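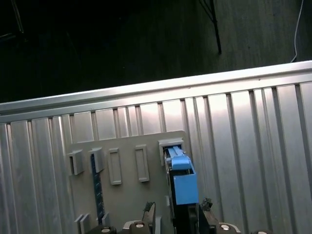
Magsi: progress report to the Ovthorpe fund
Second reporting period
Prepared by Sobia Hashmi, Clukau
19 July 2023

Summary

The grant asked whether a person with no programming background can show a robot arm how to take apart and refit desktop computers, well enough that the arm can then do part of the work alone. We are now three months into the second period. We can say that people can do the work through the arm. We can't yet say that the arm learns much from it, and I would ask the fund to read the figures below with that in mind.

The demonstration set stands at 135 recordings that we are willing to keep. The February plan asked for more than that, and the shortfall is covered under "Recordings" below. Spending is on plan, except for replacement finger pads, which wear faster than the supplier told us they would.

What was done

Work in this period was split between a practice board and complete desktop towers. The board is a flat plastic plate with clips, raised frames and a slot holder, and it lets an operator repeat one insertion over and over without anything else getting in the way. New operators start there. Once they can seat and remove a part in the holder without jamming it, they move to an open tower.

I was in favor of the board when we wrote the proposal and I am less sure now. Operators get good at it quickly, and the numbers look pleasing. What they learn there carries over to a computer case only in part. On the board the approach is open from every side. In a tower the arm has to come in over the edge of the case, past the drive cage, with cables in the way, and the gripper itself hides a good deal of what the operator needs to see. Two of the habits the board teaches, coming in straight and closing the fingers wide, are bad habits inside a case. I have asked for a version with walls.

Remote control runs through Suso, our in-house setup. The operator moves a handheld controller, the arm follows, and the wrist view is shown on a screen beside them. We also tried guiding the arm directly by hand for the same tasks. Hand guiding was faster to learn and gave smoother paths, but the operator's own arms kept blocking the side view, and those recordings were hard to use afterward. We have stopped hand guiding inside the towers and kept it for the board. 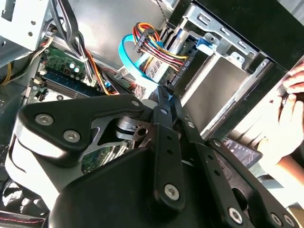 Cables remain the main difficulty. A drive or a metal bracket stays where it is until somebody moves it. A SATA cable springs back, hooks on a finger, or slides out of the grip just as the operator starts to pull. The same cable in the same case can lie differently in every recording, and I suspect our training runs treat that as noise when it is most of the task. The machine learning group disagrees with me and believes more recordings will sort it out. They may be right. So far the evidence for it is thin.

The case also tends to shift when the arm pulls on something inside it. In many tower sessions a second person has kept a hand on the case. That is acceptable for collecting data, but it means the arm has been shown a version of the job that includes a helper, and any result we report from those sessions should say so. A clamp has been ordered. I would have liked it ordered sooner, and that delay is mine.

Recordings

We rejected a large share of what was collected. The usual reasons were long pauses while the operator worked out where the fingers were, a lost connection to the controller, and attempts where the part came free by luck after several tugs. The last group caused some argument. Counting them would have brought us close to the February target. I took them out, because a recording of somebody tugging until something gives teaches tugging.

There is also the matter of who recorded what. Three operators produced nearly all of the kept set, and one of them is far better than the other two. When the learned policy does well, it tends to do well in that operator's style. Whether we are testing the method or testing one talented person is a question I can't answer with the present data.

Results so far

The policy was tried alone on a connector removal task in a tower, over 16 attempts, all in the same case and under the same lights. It completed three. In several of the others it reached the connector and closed beside it. An earlier internal note called this "encouraging." I have asked for that word to be removed, as we have nothing to compare it with: no scripted baseline has been run on this task, and without one we don't know whether three is better than a fixed path would manage.

On the practice board the policy does much better. For the reasons given above, I don't suggest that the fund put weight on it.

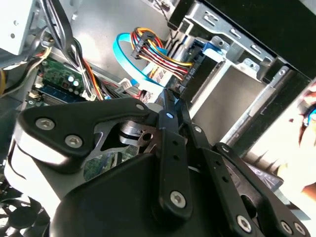 Plan for the next period

Run the scripted baseline before any more policy trials. It is dull work and has been put off twice.

Fit the clamp and record a fresh tower set with no helping hand on the case.

Bring in new operators and cap how many recordings any one person can contribute.

Add at least one other model of computer. Everything said here about towers rests on too little variety.

Build the walled practice board, and drop the flat one if the walled one proves no better as preparation.

Requests to the fund

We ask to move the money set aside for a public demonstration into operator hours. A demonstration in the autumn would have to be staged around the few things that work, and I would rather not put my name to it. If the fund still wants one, we can show an operator doing the job by remote control, clearly described as such.

We also ask that the next review be tied to the baseline results and not to the number of recordings. The current target rewards us for keeping poor ones.

Raw recordings, including the rejected ones, can be viewed at Clukau on request. Please allow a few days' notice so that the arm is free.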